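Ticket 651 – Oiled worktop going dull and grey round the sink
Status: open
Product: Memlow Hard Oil, clear satin
Raised by: Raíssa Assunção
Site: Wiswood, ground floor kitchen

First message

Hi, worktop was fitted by Correia in March, pre-oiled at their place, then we put two more coats of Memlow on ourselves. Fine all through summer. Now there's a dull patch left of the sink, feels rough, goes darker when wet and takes ages to dry out. Also faint white rings where mugs sit. Rest of the run is fine. Is it the oil, the wood or us? Need to know before I order another tin.

Support reply

Thanks Raíssa. Few questions.
What do you clean it with?
Did you sand between the coats, and what grit?
Has the underside been oiled as well, or only the top?
Drip test please. Teaspoon of water on the bad bit, teaspoon on a good bit, leave both ten minutes, wipe, tell us what's left behind.

Raíssa

Cleaned with spray from the supermarket, the lemon one. Didn't sand between coats, the tin said optional?? Underside no idea, Correia did that. Will ask them.

Drip test: good bit beaded up, wiped off, no mark. Bad bit soaked in after three or four minutes and left a dark blotch. Gone by teatime.

Support reply

Ok so the oil has worn through there. Lemon sprays strip it, we see that a lot. Stop using it, warm water and a drop of washing up liquid only, wring the cloth right out.

The rings are a separate thing, normally heat and damp getting trapped near the surface. Often shift when you sand.

Can you send a picture of a stretch that's still good so we can compare the colour? Daylight if poss.

Raíssa

Attached. Other end of the same run, well away from the sink. This is the colour I want the bad bit to go back to.
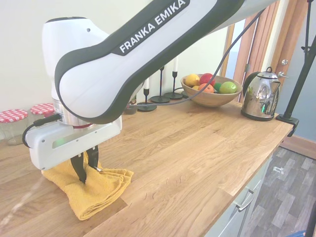 Attachment 1 – worktop, good end, yellow towel

Colour is a bit off on my screen, looks slightly more orange in real life. Correia rang back. Underside had one coat before fitting, cut-out for the sink was sealed with silicone only, no oil on the end grain. Is that bad?

Support reply

Got it, ta. That's a light oak and the tone is normal for clear satin. So no need for the tinted version, please don't buy it, it will make a patch you can't hide.

End grain at the cut-out with no oil is not great. Water gets in from the side and comes up under the finish. Check along the sink edge, any gap in the silicone? Press it with a fingernail. Any black marks in the wood there?

Raíssa

There's a gap at the back left corner. Fingernail goes in. No black, just a bit grey. Tap end is ok.

Support reply

Right, that's your main cause I think, and the spray finished it off. Steps:

1. Cut out the old silicone on that side, all of it, don't patch over.
2. Leave it to dry. Minimum 60 hours, heating on low, nobody using the sink if you can bear it.
3. Sand the dull area by hand with 120, along the grain, then 180. Go past the edges of the patch a good hand's width and feather it out. No 400 on this, it closes the wood up and the oil sits on top and goes tacky.
4. Hoover, then wipe with a barely damp cloth. Dry again.
5. Oil the end grain first, as much as it'll drink. Brush is easiest.
6. Thin coat on top. Wait 20 mins, wipe off everything that's still wet.
7. Second coat next day. Third on the patch only if the drip test still soaks in.
8. New silicone once the oil's had a full week.

Oily rags – lay them flat outside to dry or put in a bucket of water. Don't ball them up in the bin, they can catch fire.

Raíssa

A week without the sink seal?? We've got people staying.

Support reply

Masking tape over the joint and mop up as you go. Not pretty but it holds. If you seal too early the silicone won't stick and you'll be back here.

Update 24th January

Silicone out, was worse behind than it looked, came away in one long strip. Sanded this morning. White rings gone at 180. Grey nearly gone, one streak left by the corner about the width of a pencil. Do I keep going or leave it?

Support reply

Leave it. Oil usually hides a faint one and you don't want a dip next to the sink. If it still bugs you after coat two we can talk about oxalic acid, but thats a faff and you'd have to do the whole section.

Raíssa

Ok leaving it. How much oil do I need, I've got maybe a third of the small tin left. Cidirness shop only has the big one in.

Support reply

Third of a small tin is plenty for that patch, two coats and the end grain. Stir it well from the bottom, the satin bit settles. If there's a skin on top lift it off, don't stir it in.

Keeping ticket open till second coat is on. Send the drip test result when you have it pls.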